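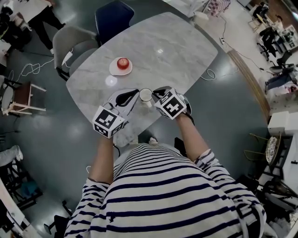
*The Lemholm table with an apple, a saucer and a small glass on it.*

**Ninden Lemholm table, white marble top**
Reviewed by Kamarul Raju, November 9, 2018

I bought the Lemholm in July to replace a pine table that had gone soft at one corner. It cost $1,746 with delivery. The same table was listed at $1,497 without the delivery and setup service, but I would pay for the service again. The top is heavy and you don't want to be the one carrying it up a flight of stairs.

The shape is a rectangle with rounded corners. I wasn't sure about that from the catalog, but it works well in a room where people walk past the table all day. No bruised hips so far. Chairs go along the long side without trouble, and we have a navy one and a light gray one there that were never meant to match.

The veining is faint and gray. If you want bold marble, look at the Grulano, which has much darker lines. I like the quieter stone. A white saucer almost disappears on it, and anything with color, like a red apple, stands out.

The finish is shiny. Ceiling lights show up as bright round spots on the surface, and if you read at the table you will end up moving your book to get away from them. A matte version is supposed to be coming - I asked the store and they had no date.

Care is the usual marble routine. Lemon juice left a dull mark the size of a dime in the second week, and it's still there. Coffee wiped up within a minute or so has left nothing. I use coasters for glasses now, most of the time. The sealer Ninden sends with the table smells strong, so open a window.

There is no cable hole or tray, so cords run over the edge and down to the floor. For a dining table that's fine. If you plan to work at it, budget for clips.

I also looked at the Tuhumury, which was under $1,000, but it rocked when I leaned on one end in the showroom. The Lemholm doesn't move.

Four stars out of five. I took one off for the glare.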